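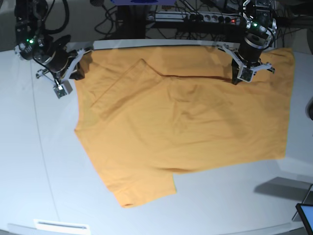
*A mustard-orange T-shirt spread out on a table.*

# How does a T-shirt get its color?

Most T-shirts are made of cotton. Cotton is the fluffy part of a plant, and after it is picked and cleaned it is a creamy white. To make a red, green or orange shirt, people have to add color. This is called dyeing.

## Dye and paint are different

Paint sits on top of things. If you scratch a painted fence, you can see bare wood. Dye is made of tiny bits of color that go inside the cloth and hold on to the threads. That is why a dyed shirt still feels soft.

## Where dye comes from

Long ago, all dyes came from nature. People used:

- onion skins for yellow and orange
- the roots of the madder plant for red
- the leaves of the indigo plant for blue
- walnut shells for brown

Some of these colors faded quickly in the sun. Dyers found that they could soak the cloth first in water with a mineral called alum. Alum helps the dye stick. A helper like this is called a mordant.

Today most dyes are made in factories from chemicals. They come in many more colors, and each batch can be made to match the last one.

## Inside a dye bath

A dye bath is a big tank of water with dye mixed in. Cotton is often dyed with the water warm. Salt goes in too, which pushes the dye out of the water and toward the cloth. Then another powder, called soda ash, helps the dye lock on. The cloth is kept moving so that it doesn't come out blotchy.

After that it is rinsed again and again to wash away any loose dye. Dirty dye water has to be cleaned before it goes back into a river – it can harm fish and plants.

## Why do colors run?

Sometimes a little loose dye is left behind. It can come out in the wash and land on other clothes. One new red sock can turn white socks pink! Wash new, bright clothes by themselves the first time, and use cold water.

## Words to know

**Dye:** something that colors cloth all the way through.

**Mordant:** something that helps dye stick.

**Fade:** to lose color slowly.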